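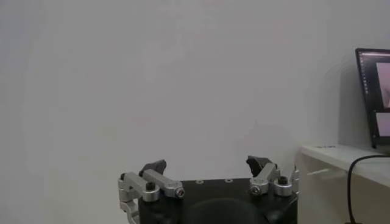 July, second week: left finger, cables, first go at the steamer

Started at the Pellby shop before nine. The left finger was still lagging the right one on close, same as last night, so I took the linkage off and went through the pins again. One was tight in its bore. I ran a reamer through by hand, wiped it out and put it back with a drop of light oil. It now swings under its own weight. I should have done that in June when I first assembled it.

Zeroed the gripper fully open. The encoder reads 36 at the open stop and 3730 at the closed stop with nothing between the pads. Wrote both on tape on the back of the controller. Yesterday's values were different at the closed end, so the old grip table is no good and I deleted it. Garg (that's the control program, I am keeping the name) loads the new one at startup and complains if it is missing. I spent twenty minutes on a typo in the file path.

The replacement pads from Skilmont are on. The screws that came with them were too long and bottomed out before the heads seated, so I cut them down and dressed the ends with a file. Need to order proper short ones. Also need more thread locker.

Backlash at the wrist is better than it was. I can still feel a little if I hold the gripper body and twist. It could be the coupling or it could be the bearing. Leaving it for now.

Lunch at the bench. Cleared the rest of the table afterward and set up for the kitchen moves.
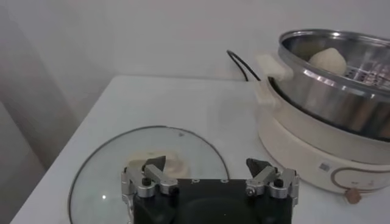 The approach height was the main thing to sort out in the afternoon. I had been setting it from the tabletop and adding a guess, and everything I added to the table made the guess wrong. So I taught separate heights for each thing, going down slowly with the speed limit on. With the glass lid lying flat on the table, the handle is the only part worth going for. The rim is too thin and too low, and the pads would hit the table first. I had to turn the wrist to get a finger on each side of the handle. The steamer was easier to line up, except that the arm has to stay well over to the left on the way in or the elbow comes around too far. Saved those points as a separate set.

Lid pickup failed the first few times. It slipped at the handle and dropped back a short distance, no damage. Raised the closing force to 214 in the settings and it held. I don't want to go higher than that with glass. The camera has trouble with the lid too, and Garg kept placing the edge in the wrong spot, so for now the position is typed in and I put the lid down in the same place each time.

Moved on to dough late in the afternoon. At 214 the fingers go straight into it. Brought the force down in small steps, then gave up on force and closed to a position instead, stopping at 1919.

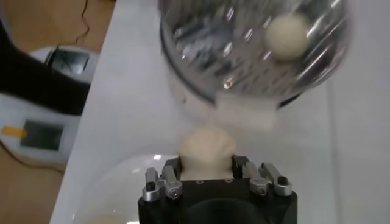 That works better but it depends on how big the lump is. A small piece needs the fingers closer and a big one gets squashed flat on two sides. I think the answer is to close until the motor current rises a little and stop there, and Garg already reads the current, I just don't use it for anything. Will try that tomorrow.

Dough gets into the joints. Cleaned them with a toothbrush and warm water on a rag, dried them, oiled the pins again. If I keep going with food I need some kind of cover over the linkage. Sisau has silicone sleeves in a few diameters but they look short for these fingers. Wrote down the lengths to check against their drawing.

Backed up the point files and the new grip table before shutting down. Cables are still loose on the floor side and need clips.

To do: short screws, thread locker, clips, current stop, check the wrist coupling.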